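4.2 How people talk about their kitchens

I went into this part of the study expecting to write about recipes, and I ended up with pages and pages on countertops. Let me back up a little. The diary entries from Lesgate and Sternport (2198 of them, and yes, I read every one) were supposed to tell me what people cooked on weeknights. What they mostly told me was where people stood while they cooked it, who was in their way, and where the mail had piled up.

I coded an entry as "space talk" if the writer mentioned a surface, a sink or a walkway without being asked. By that rule 1125 entries counted, a little over half. Lise Dufour coded a separate batch so we could compare notes, and we argued for a whole afternoon about whether "I ate over the sink" is space talk or meal talk. She won, so it's space talk, and I've kept it that way in all the tables.

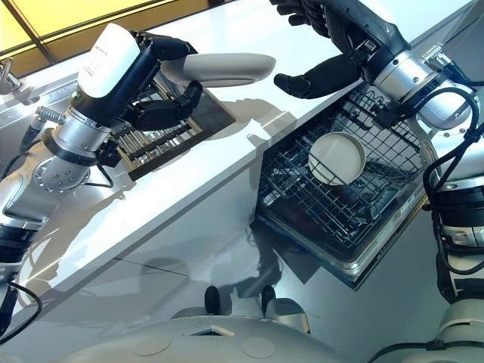
Figure 3. A kitchen counter with a slatted sink grate.

The sink came up more than the stove did, which I really didn't see coming! People in the Sternport apartments wrote about it almost like a piece of furniture: they leaned on it, they phoned their sisters from it, they parked the colander in it and forgot it until morning. In Lesgate, where the kitchens are bigger and older, the table took over that job and the sink hardly got a mention outside of dishes.

I also did follow-up interviews with 30 of the diary keepers, and I asked each of them to draw their kitchen from memory before we talked. Valcárcel's earlier work used drawings this way and I borrowed the method pretty much whole (the Tamier coding sheet is mine, though, so blame me for its clumsy categories). Almost everyone drew the counter too long. One man drew his twice, once "as it is" and once "as it is on Thanksgiving," and I've treated those as two separate drawings in Section 4.3.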